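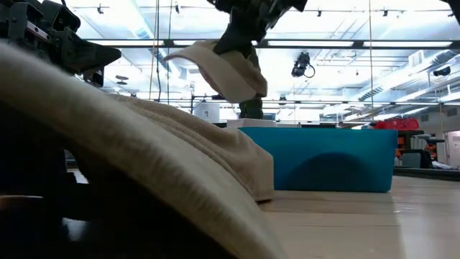 Is the Ernosholm heated towel rack worth the money if you already own a dryer?

For most people with a dryer, it's a luxury you can skip. I bought one anyway, and after a winter with it I'd buy it again, though I'd pick a different wall.

The Ernosholm is the freestanding-or-mounted model from Lurkley, five bars, white or black, plugs into a regular outlet. Mine came from the Hostitbridge outlet store, in a box with a dent I was assured was cosmetic. It was. The box inside that box also had a dent. The rack was fine.

Assembly

The manual says 2 people. I did it with one person and a laundry hamper, and the hamper was the better worker. The feet bolt on with a hex key that Lurkley supplies and that rounds itself off by the fourth bolt, so find your own. If you're mounting it, the paper template is printed slightly off from the actual holes. I learned this after drilling. There are now two spare holes in my bathroom, behind the rack, and I've decided they are ventilation.

Heat

It's slow. Switch it on when you step into the shower and you'll step out to a towel at the temperature of a towel. Half an hour gets you something pleasant on a thin one. A big thick bath sheet needs closer to an hour, and you have to fold it over the bars once and leave it alone. Fold it twice and the inside stays cold, like a microwave burrito.

The timer has three settings, marked with one dot, two dots and three dots. The manual explains the dots on a page my copy didn't have. One dot is an hour. Three dots is long enough that I forgot I'd set it. I now run it on a cheap plug-in timer set for 6 a.m. and ignore the dots completely.

Drying

I expected less of it here and got more. We have a bathroom with one small window that was painted shut by a previous owner with strong feelings, and our towels used to have a smell by the third day. Now they don't. It will also handle socks, a swimsuit, and one sweater if you lay it flat across the top and don't tell the sweater's label.

Compared with the Correa

My sister has the Correa, which costs more and heats faster. It also has a blue light on the front that can't be turned off, so her hallway glows all night like an aquarium. The bars are closer together, too, and stuffing a thick towel between them is a wrestling match. I'd take the slow one.

Complaints

The cord is short. It leaves the rack from the left side only, and my outlet is on the right, so it goes around the back and looks like an afterthought. The top bar gets noticeably warmer than the bottom one, and everyone in the house has figured this out. The finish on one foot started to flake in March. Lurkley sent a new foot, in black. Mine is white.

Four stars. Measure your cord first.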